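Ticket 1221
Product: Wadar stock manager
Raised by: Thaddeus Escobedo, Urquhart Baking Supplies
Assigned to: Gregor Moncrieff, Plodano support
Priority: 2
Status: Closed

Escobedo, Sunday, 09:40
Since the March update the product pages in our web shop show the wrong stock level. Candy colours are worst. Item 526 says "out of stock" on the website but Wadar has it as available. Logging out and back in makes no difference.

Moncrieff, 10:15
Thanks. Please send the last sync log and tell me which pictures are attached to the item record. The log will show if the sync stops at the upload step.

Escobedo, 10:52
Log sent by email.

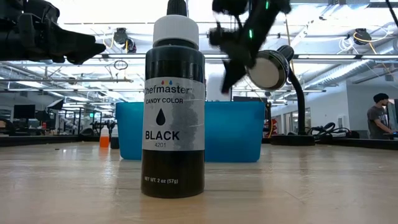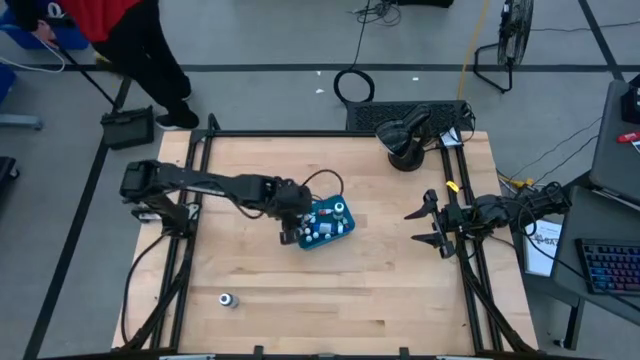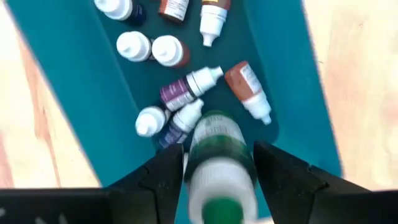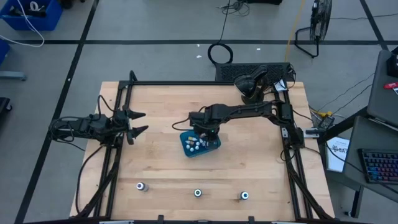

The last line in the log is "row 2599: field too long". After that it just says "finished".

Moncrieff, 11:30
The uploads all went through. Row 2599 is the problem. The supplier name there has a line break in it, so the import drops that row and everything after it, then reports success. Please open the row, delete the supplier name, type it in again by hand and save. Then run a full sync, not a quick one.

Escobedo, 12:20
Done. Levels now match for item 526 and the other colours. Two items from Zedia still show zero.

Moncrieff, 12:45
Those two have no warehouse set. Choose one under Stock, Location and save.

Escobedo, 13:05
Both fine now. You can close this.

Moncrieff, 13:10
Closed. The false "finished" message has been passed to the developers.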